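I don't believe in extended warranties, and a week of reading the one from Zetlow hasn't changed my mind. They wanted 24 dollars a month to cover an old desktop. Cover it against what? The booklet runs to eight pages and most of them are exclusions.

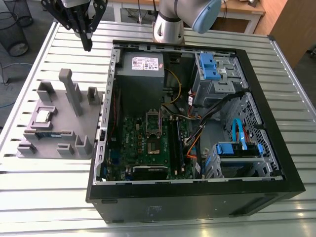 Dust is excluded. So is "gradual decline," which as far as I can tell means getting older. I called on Monday and the man read me the same paragraph I had in front of me, twice, a little slower the second time.

My neighbor Neusa Godoy swears by hers. She paid in for years and got one claim approved, and she calls that peace of mind. I did the math on her kitchen table and came up with 1392 dollars paid - for a repair any shop would do for less.

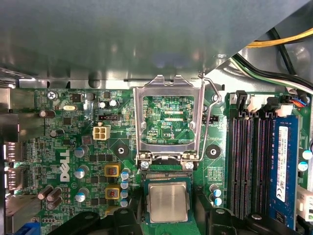 Maybe I'm missing something. If you've had two claims go through without a fight, write and tell me, and send the paperwork too. Until then the money goes in a savings account, where I can at least see it.

We use cookies to improve your experience. Accept / Manage preferences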